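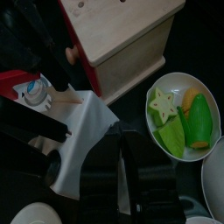

The Trouble With a Box That Does Everything

My sister-in-law gave us a wooden box in November. Pale wood, left bare, one edge painted red, a round knob on the side about as big as a hazelnut. She said it would "sort out" the playroom. It has been in our house long enough now that I feel entitled to an opinion, and my opinion is that small wooden boxes do not sort out anything.

I should say that I like the thing. I like the knob in particular. I like that whoever made it left the top plain, because a plain top takes pencil and juice and still looks like wood. What I don't believe is the story that comes with boxes like this one, the story told by catalogs and by relatives who have been reading catalogs. The story goes that children leave toys on the table because the toys have no home. Give each toy a home and the child will put it there.

Mine won't. I doubt yours will either.

The woman who argues this best is Celeste Falcão, who runs a Saturday class on keeping house at the Plunilthorpe library and charges 16 dollars for it. I went. She is a good speaker and she held my attention for the full hour. Her rule is one kind of thing per container, and a container for every kind of thing. She had brought in a set from Woller, all bare wood, and she passed the pieces along the rows so we could feel how nicely the drawers ran. They ran very nicely. There was nothing in them.

At home I tried it her way. The first evening, I sat down to sort what was on the table and got stuck almost at once. A red plastic piece, flat, with an angle to it. Part of what? A thin strip of wood, which might belong to a building set or might have come off a crate of oranges. Something small and white with a blue circle on it, like the cap of a toy bottle, and no bottle that I could find. A sheet of something white, folded and crumpled, which I was told very firmly was not trash.

So what kind of thing is each of those? Under the rule I need a container for red pieces of unknown origin and another for strips. I asked about this at the second class (yes, I paid for a second class) and was told that anything without a category is probably ready to leave the house. That is easy to say about somebody else's bottle cap. I threw out a wooden peg on that advice, and we heard about the peg for most of a week.

Then there is the money. The full Woller set costs 302 dollars before shipping. Furtado sells a plainer version, and a single box from them is 35 dollars, which seems to me a lot for a place to keep things that cost nothing. I know the reply to this. You are buying something that lasts, it can be handed down, wood is nicer to live with than plastic. All true, and I'd agree with it more happily if it were sold as a nice box. It gets sold as an evening off.

I also think these boxes are toys themselves, whatever the label says. Put a knob on something and a child will pull it. Put two round holes in the top and something will be posted through them by lunchtime. Ours has been a bank, a garage and a bed for a rabbit. It spends its days on the table in the middle of everything, and on most evenings it is one more object I have to find a home for.

My neighbor swears by the Nurklow system, which has labels with drawings on them. She says it works. I have been in her playroom and it does look wonderful, and she also gets up early to make it look that way. I would like to see how it holds up with the adult taken out. I suspect the labels are mostly for her.

What we do now is less impressive. There is a big basket by the door, and before dinner everything goes into it. No kinds, no categories. The strip goes in with the cap and the red piece goes in on top. It takes a few minutes, the children can do it without being taught, and in the morning they tip it all out again and seem to enjoy seeing what comes up. Celeste Falcão would say I've given up, and she may be right. I'd just like my 32 dollars back.

The box stays out. It doesn't fit in the basket.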